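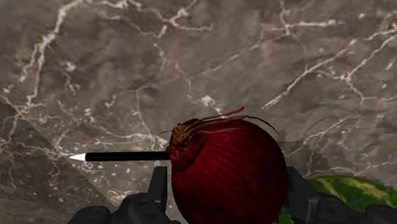
양파 두 개쯤 썰고 나면 칼 탓을 하게 된다는 게 Blažena Baláž의 후기였습니다. 그 집 칼은 결혼 선물로 받은 뒤 한 번도 갈지 않았다고 하네요. 칼도 억울할 겁니다.

Trevimdale 양면 숫돌 Dimska

상품 안내
거친 면으로 날을 세우고 고운 면으로 다듬는 물숫돌입니다. 전동 샤프너처럼 요란한 소리는 나지 않습니다. 대신 본인이 움직이셔야 합니다. 숫돌을 처음 써 보시는 분은 과도부터 시작하세요. 아끼는 칼로 연습하고 나서 저희에게 전화하셔도 위로 말고는 드릴 것이 없습니다.

규격
가로 168mm, 세로 66mm, 두께 30mm
무게 405g(받침대 제외)
구성: 숫돌, 미끄럼 방지 받침대, 면 고르기용 작은 돌
각도 가이드는 별매

사용 방법
숫돌을 물에 담갔다가 기포가 멎으면 꺼냅니다. 칼을 눕혀 각도를 잡고 같은 각도로 밀고 당깁니다. 갈다가 나오는 회색 물은 닦아내지 마세요. 그게 일을 하고 있습니다. 반대쪽 날도 같은 횟수로 갈아 주시고, 끝나면 칼과 숫돌을 헹궈 그늘에 세워 둡니다. 식기세척기는 안 됩니다. 작년에 넣어 보신 분이 계셔서 굳이 적습니다.

맞지 않는 칼
세라믹 칼, 톱니가 있는 빵칼에는 쓰지 마세요. 가위는 나사를 풀 자신이 있는 분만.

구매 후기
Nivaldo Conceição ★★★★
잘 갈립니다. 토마토가 눌리지 않고 썰려서 괜히 세 개나 더 썰었습니다. 받침대가 조금 뻑뻑해서 별 하나 뺍니다.

배송 및 교환
오후 2시 이전 주문은 당일 출고합니다. 물에 담근 숫돌은 교환이 어렵습니다. 깨져서 도착한 경우에는 포장 상태 그대로 사진을 찍어 문의 게시판에 올려 주세요. 받침대만 따로 구매하실 분은 Samer 부속품 메뉴로 가시면 됩니다.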